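Kirna | Rundgate | Business | Sport | Community | Classifieds

Search this site Enter keyword Go

Grindura reorganizes its Rundgate packing area

Wednesday, February 27, 2019

Packing supplier Grindura has changed the layout of its work area in Rundgate, with new yellow shelving for the moulded black trays it handles for customers in Kirna.

The trays are kept on the shelves, and cardboard boxes go into plastic bins. The company said the old layout left staff walking too far between the two.
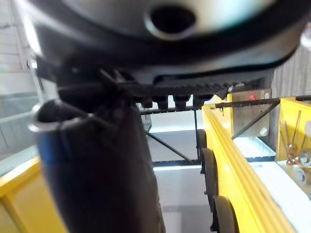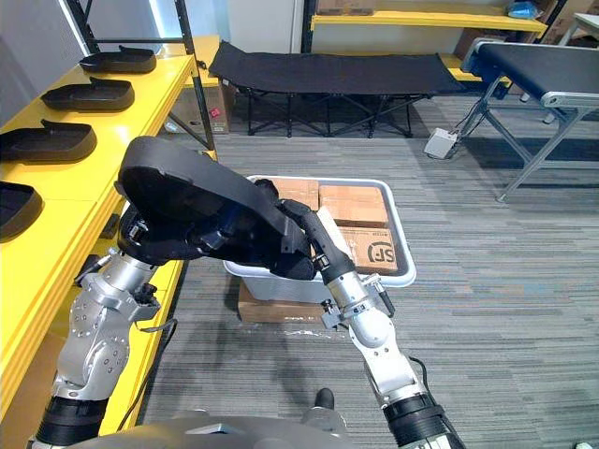

Black wheels along a yellow beam (first photo) and black trays on the yellow shelf beside a white bin of cardboard boxes (second photo) at Grindura.

The work took 16 days and cost $2472 in materials. Grindura plans to move its labelling bench to the same part of the building in August. Its Cisneros site will keep its current layout.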